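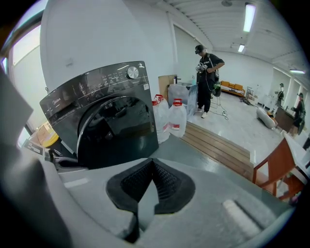
Do I need a special detergent for short, cool washes?
Probably not, and I'd be wary of anyone selling you one. I get asked this more than anything else, usually by people who have stood in the supermarket aisle and been talked into a bottle with a snowflake on it. Most ordinary liquids work well enough at 30 degrees. What matters far more is how much you put in and how full the drum is. On a black front loader like the Midea, with its detergent drawer up at the front of the machine, people tend to pour until the compartment looks full. The compartment is bigger than the dose. Read the back of the bottle, find the line for your water hardness, and use that.

Are laundry sheets as good as they say?
I tried the Flullis ones for the whole of August and came away unmoved. They are light to post and they take up no room in the cupboard, and I can see the point if you live up four flights of stairs. On everyday shirts I couldn't tell them from a cheap powder. On a tea towel with curry on it I could, and the sheet lost. The box says "up to 3 times the cleaning power". Three times what? I wrote to ask and got a discount code back.

Does vinegar replace fabric softener?
It won't make your towels soft in the way softener does. A small splash in the rinse may help a bit with limescale and leftover detergent, and that can make towels feel less stiff. Some makers advise against it because of the rubber seals, so check your manual. Never put it in with bleach. I've stopped using either and my towels are fine, if a little rough, and I like them that way.

What about washing balls, magnets and so on?
A reader, Samer Farah, sent me a Pletier ball to try, which was kind of him. It is a plastic ball with pellets in it, and the leaflet claims it lasts for 2,000 washes. I have not done 2,000 washes with it and I doubt the person who wrote the leaflet has either. I did a plain water wash of similar things alongside and they came out much the same. Water and tumbling get out quite a lot of light dirt by themselves – worth bearing in mind whenever somebody shows you a clean sock.

How often should I run a hot empty wash?
Once a month is the usual advice and I have no quarrel with it, particularly if you mostly wash cool. You don't need a branded cleaning tablet each time.
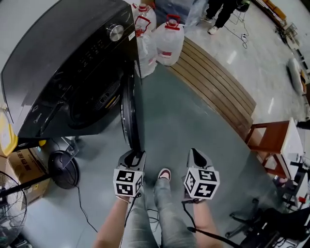
Wipe the door seal while you're at it, and take the drawer out and scrub it in the sink if yours comes out. That black stuff at the back is mould. Leave the door ajar between washes, unless you have small children or a cat about, in which case keep it shut and air it when you can watch.

Is the eco programme really cheaper if it takes three hours?
Yes, as a rule. I didn't believe this either. Heating the water is where most of the electricity goes, and the long programme heats it less. Where I part company with the brochures is the size of the saving. It depends on your tariff and on what you were doing before, and anyone who quotes you a yearly figure to the penny is guessing.

I've been offered a five-year warranty. Should I take it?
Add up what it costs over the full 5 years and compare that with a decent repair. I was quoted £183 for the Hajji Care plan. Then read what's left out, because in that one the door seal, the hoses and "blockages of any kind" were all excluded. You also have rights against the shop if the machine turns out to be faulty, and those cost you nothing.

Do you take money from any of these firms?
No. I buy what I test, apart from the odd thing readers send in, and I say so when they do. Okus offered me a year's supply of stain remover for a "balanced" write-up. I said no thank you and bought a bottle myself. It's all right on grass and no good on biro.

Can you tell me which machine to buy?
No, I've only lived with a handful of them. Ask a local repairer which ones they can still get parts for.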